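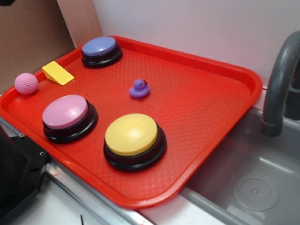
Abb. 4: Rotes Tablett mit drei Tastern (blau, rosa, gelb) und Gummiente

4. Aufbau des Quizabends

Sie haben die Kapitel 1 bis 3 gelesen, die Schachtel ist ausgepackt, und der Beutel mit den Ersatzpunktekarten liegt bereits unter dem Sofa. Damit sind die Voraussetzungen erfüllt. Dieses Kapitel führt Sie vom leeren Wohnzimmer bis zur ersten Frage des Kartenspiels »Skarkcombe -- Das Quiz für Leute, die es besser wissen«. Planen Sie eine halbe Stunde ein. Mit Gästen, die helfen wollen, eine ganze.

4.1 Vor dem Eintreffen der Gäste

1. Öffnen Sie die Kartenbox an der kurzen Seite. Die lange Seite lässt sich ebenfalls öffnen, danach allerdings nicht mehr schließen.

2. Entnehmen Sie die 200 Fragekarten und sortieren Sie die beiden Deckblätter aus. Auf ihnen steht keine Frage, was in früheren Auflagen zu längerem Schweigen geführt hat.

3. Mischen Sie. Wer beim letzten Mal verloren hat, darf abheben und wird das auch verlangen.

4. Teilen Sie den Stapel in zwei Hälften: Vorrunde und Hauptrunde. Die Hälften müssen nicht gleich hoch sein. Die Vorrunde endet ohnehin, wenn das Essen kommt.

5. Legen Sie Punktezettel und Stifte bereit. Prüfen Sie die Stifte. Prüfen Sie sie noch einmal, wenn sie aus der Küchenschublade stammen.

Hinweis: Karte 158 (»Wie viele Inseln hat Girnness?«) enthält in der ersten Auflage eine falsche Lösung. Bitte tragen Sie die richtige von Hand nach: zwei. Die dritte ist bei näherer Betrachtung eine Sandbank. Wir danken den Einsendern, die uns darauf aufmerksam gemacht haben, auch denen mit Seekarte.

4.2 Die Spielleitung bestimmen

6. Wählen Sie eine Person, die die Fragen vorliest. Geeignet ist, wer laut spricht, deutlich liest und sich am nächsten Morgen nicht mehr mit allen Anwesenden verstehen muss.

7. Die Spielleitung spielt nicht mit. Sie nickt auch nicht wissend, sie summt keine Melodien und sie sagt nicht »Ach, das ist aber leicht«.

8. Klären Sie vor der ersten Frage, wie Namen ausgesprochen werden. Für »Skestmont« gilt die Betonung auf der ersten Silbe. Wer sie auf die zweite legt, bekommt den Punkt trotzdem, muss ihn aber unter Murren annehmen.

Achtung: Bestimmen Sie niemals zwei Spielleitungen. Der Verlag Sabbagh hat diese Variante erprobt. Die Proberunde gilt als nicht beendet.

4.3 Mannschaften und Melden

9. Bilden Sie Mannschaften. Paare können getrennt werden; wir empfehlen es bei Fragen zu Jahrestagen, Autorouten und Verwandtschaftsgraden.

10. Einigen Sie sich auf eine Art, sich zu melden. Zulässig sind Handzeichen, Tischglocke, Taster oder ein zuvor vereinbartes Wort. Das Wort sollte nicht »Moment« lauten.

11. Wer sich meldet, antwortet sofort. »Sofort« bedeutet: bevor die Spielleitung den Satz »Ich zähle jetzt« zu Ende gesprochen hat.

12. Bei gleichzeitiger Meldung entscheidet die Spielleitung. Ihre Entscheidung ist endgültig, bis jemand ein Video davon findet.

4.4 Die erste Frage

13. Lesen Sie die oberste Karte vollständig vor, einschließlich der Jahreszahl. Bei der Fragenreihe »Skestmonter Stadtgeschichte« lautet die Lösung auffallend oft 1904, dem Jahr, in dem dort Bahnhof, Freibad und Streit um das Freibad eröffnet wurden. Verraten Sie das nicht.

14. Warten Sie die Antwort ab. Das fällt schwerer, als es klingt -- die Lösung steht schließlich direkt vor Ihnen.

15. Vergeben Sie bei richtiger Antwort 2 Punkte, bei halb richtiger einen. Über die Frage, was halb richtig ist, finden Sie nichts in dieser Anleitung. Wir haben es versucht.

16. Legen Sie gespielte Karten mit der Schrift nach unten in den Deckel der Box und nicht auf den Käse.

Hinweis: Nachschlagen am Telefon ist während der Runde untersagt. »Ich habe nur auf die Uhr gesehen« wird einmal pro Abend und Mannschaft akzeptiert.

4.5 Pausen und Störungen

Nach etwa einer Stunde lässt die Konzentration nach, und die Einsprüche werden länger. Unterbrechen Sie an dieser Stelle. Lüften Sie, füllen Sie die Schalen auf und halten Sie den Punktestand schriftlich fest, bevor jemand den Zettel als Untersetzer verwendet.

Der Stapel ist umgefallen: Karten aufheben, neu mischen, weiterspielen. Bereits gestellte Fragen erkennen Sie daran, dass plötzlich alle die Antwort wissen.

Eine Mannschaft führt uneinholbar: Stellen Sie auf die Kategorie »Schlager und Schifffahrt« um. Dort hat noch niemand geführt.

Die Gäste gehen nicht: siehe Kapitel 7, »Abbau«.

Achtung: Nach 23 Uhr keine Schätzfragen mehr. Mit dem Aufbau der Finalrunde fahren Sie in Kapitel 5 fort.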